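The bun cell at Narnavance occupies one white table against a wall. Two arms work over it: the left handles the steamer's glass lid, the right moves steamed buns to a plate. Keeping it in service is mostly a matter of small checks, done in the same order each morning.

The right gripper comes first. Its finger linkages run in parallel pairs, and the screws at the joints loosen with use. Istent, the integrator, has them retightened every 1,000 cycles and replaces the fingertip pads at 3,000. The wrist camera is checked next, with the fingers fully open so that neither tip hides the target.
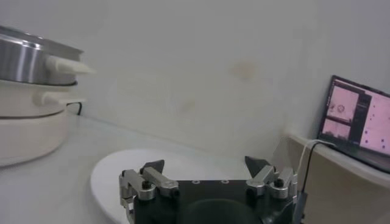
Cable slack is set by hand. A lead that pulls tight at full wrist rotation will work its connector free within days, and the fault shows up as dropped frames long before the link fails.

The left hand needs more patience. It has to close on the lid's handle and lift without dragging the rim across the basket. Grip force is stored in the controller as a bare number. The cell was commissioned at 400 and came down to 392 in July, after the lid began to twist during the lift.

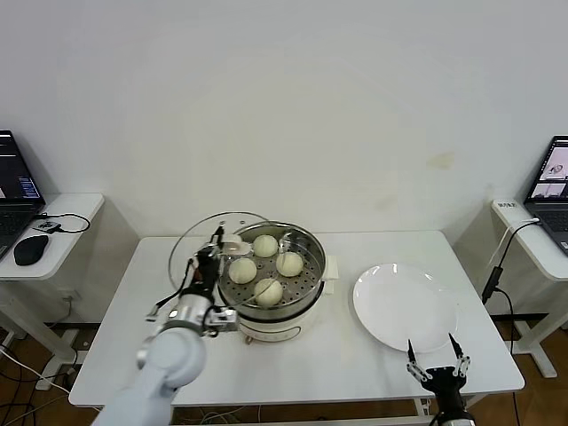
Position matters more than force. If the steamer base shifts on the table, the taught points for lid, basket and plate no longer agree, and all of them are taught again.

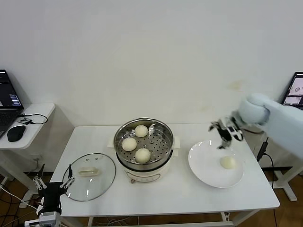 How long does reteaching take? One technician needs most of a morning, including a slow run with the basket empty.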